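June, workshop notes, just after lunch

Third go at the cushion covers for the Bredinance order and I've finally stopped fighting the zips! Saranya Acharya suggested sewing them in before the side seams (obvious now, wasn't at the time) and it took 9 minutes a cover instead of 30. Thread is the grey Amin stuff, nearly out, need to reorder. Tension dial wants to sit a touch lower than it did for the canvas.
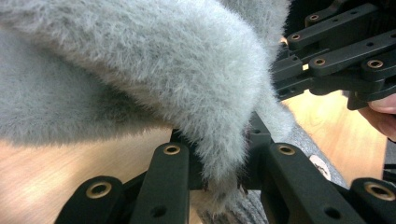
Seam allowances next, as I keep changing my mind. I've settled on 15 mm all round and I'm writing it here so I can't argue with myself later. Long pile like the pale grey fur is a pain at the edges, the fibres are so long and tousled that they creep into the stitching, so comb them inwards before pinning and tease them out again with a blunt needle. Cut the backing only, small snips, never the big shears. Hoover straight after!

Still to do: labels, and ask Planance if they'll do us 163 inserts at the old price. Overlocker needs oil too.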